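Reseller Partner Forum
Cloud Telephony: Commercial and Contract Matters

Transferring an existing customer base to a new hosted telephony vendor

Posted by Philomena Phelan

Our company resells hosted telephony to small offices, and our present vendor, Bornlow, has given notice that its reseller margin will be reduced at the next renewal. We are considering a move to Delić, which sells only through resellers. We have 17 customers under contract, 6 of which renew in November. The remainder have longer terms.

I would be grateful for guidance on two matters. First, may a reseller move customers in the middle of a term, or must it wait for each renewal date? Second, who is responsible for the telephone numbers while they are being transferred? Our agreement with Bornlow says only that numbers are "administered by the vendor," and our account manager has not replied to a written request for clarification.

Posted by Geert Verbeke

The answer to the first matter depends on who signed the contract with the end customer. Under a wholesale arrangement, the reseller holds the customer contract and buys the service from the vendor. Under an agency arrangement, the vendor holds the customer contract and pays the reseller a commission. In the second case you are generally not free to move the customer, and an attempt to do so may breach your own agreement.

Assuming that yours is a wholesale arrangement, I would recommend the following order of work.

Review of agreements
Read the minimum commitment clause before any other. Some vendors set the commitment per seat, and others set it across the whole account. If yours applies to the account, the loss of the November customers may leave you paying for seats that are no longer in use.

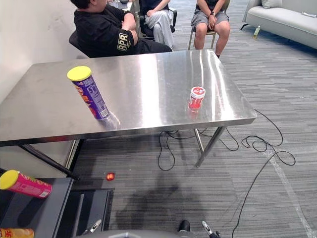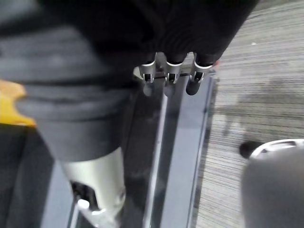
Number transfers
Obtain a signed letter of authority from each customer. The name and address on the letter must match the records of the losing carrier exactly. A difference as small as a missing suite number can cause a rejection. Do not cancel the old service until the transfer has been confirmed in writing, as cancellation may release the numbers.

Trial period
Move 2 customers first, preferably those with simple call routing, and leave them in place for one full billing cycle. Compare the first invoice with the quotation line by line. My own firm found that call recording had been quoted per account and billed per user, and the correction took 5 weeks.

As to responsibility for the numbers, "administered by the vendor" does not settle the question. I would ask again in writing, and address the request to the contracts department in place of the account manager.

Posted by Ruta

We did this last year and waited for the renewals. It was slower but there were fewer arguments. Please also check the desk phones. Ours were locked to the former vendor and had to be released one at a time.

Posted by Nirkuvwood Office Systems

The previous replies are correct in our experience. Resellers should also confirm that emergency address records have been entered on the new platform before any line is made live.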